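4장 시트지 붙이기

Clirko 점착 시트지는 선반, 서랍 바닥, 책상 상판처럼 평평한 면에 붙이는 제품입니다. 마블 무늬와 단색 제품 모두 작업 순서는 같습니다. 이 장을 끝까지 읽은 다음 뒷면 종이를 떼십시오.

4.1 준비

1. 붙일 면의 먼지와 기름기를 중성세제로 닦고 마른 천으로 물기를 없앱니다.
2. 움푹 팬 곳은 퍼티로 메우고, 굳으면 고운 사포로 갈아냅니다.
3. 가로와 세로를 잰 뒤 각 변에 2cm씩 여유를 두고 재단합니다. 뒷면 종이의 눈금을 따라 자르면 됩니다.
4. 시트지를 작업할 방에 펼쳐 두고 말린 자국이 풀릴 때까지 기다립니다.

참고: 무늬가 있는 제품을 두 장 이상 이어 붙일 때는 같은 롤에서 잘라 쓰십시오. 롤 번호가 다르면 색이 조금 다를 수 있습니다.

주의: 새로 칠한 면에는 페인트가 완전히 마른 뒤에 붙이십시오. 덜 마른 면에 붙이면 기포가 생기고, 떼어낼 때 칠이 함께 벗겨집니다.

4.2 붙이기

1. 시트지를 면 위에 올려 무늬의 방향과 위치를 맞춥니다.
2. 한쪽 끝의 뒷면 종이를 9cm 정도 떼어 접고, 드러난 부분을 모서리에 맞춰 붙입니다.
3. 밀대를 가운데에서 바깥쪽으로 움직여 공기를 빼냅니다.

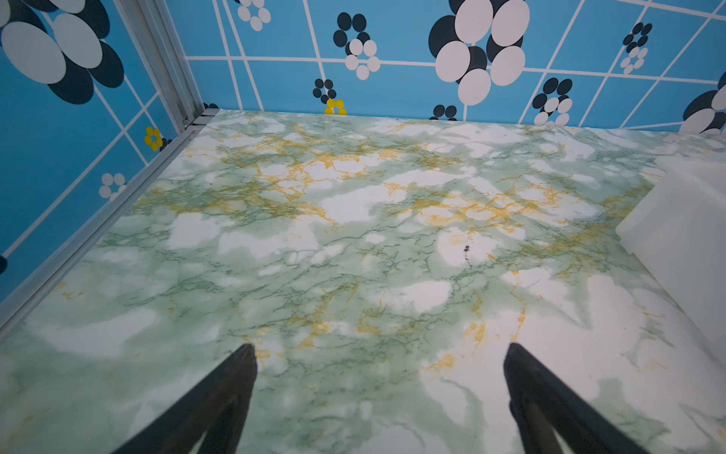
4. 한 손으로 뒷면 종이를 조금씩 당기면서 다른 손으로 밀대를 밉니다. 종이를 한 번에 다 떼지 마십시오.
5. 비뚤어졌으면 억지로 당기지 말고 마지막으로 붙인 부분까지 천천히 들어 올려 다시 붙입니다.
6. 벽과 만나는 모서리는 밀대 끝으로 눌러 접힌 선을 만든 다음 쇠자를 대고 칼로 자릅니다.

주의: 칼날이 무디면 시트지가 뜯깁니다. 긴 변을 자르기 전에 날을 새로 꺾으십시오. 꺾은 날은 테이프로 감싸서 버립니다.

4.3 기포와 이음매

작은 기포는 바늘로 끝부분을 찌르고 천을 댄 손가락으로 밀어 냅니다. 큰 기포는 가까운 가장자리부터 들어 다시 붙이는 편이 깨끗합니다. 이음매는 두 장을 조금 겹친 상태에서 함께 자른 뒤, 위아래의 남는 조각을 빼내고 눌러 줍니다. 모서리가 들뜨면 Palma 모서리용 접착제를 얇게 바르고 마를 때까지 테이프로 고정하십시오.

4.4 사용 중 관리

부드러운 천에 물을 적셔 닦습니다. 아세톤, 시너, 연마제가 든 세제는 쓰지 마십시오. 뜨거운 냄비나 다리미는 받침 없이 올려놓지 않습니다.

떼어낼 때는 5장 '제거하기'를 보십시오.

개정일: 2022년 3월 16일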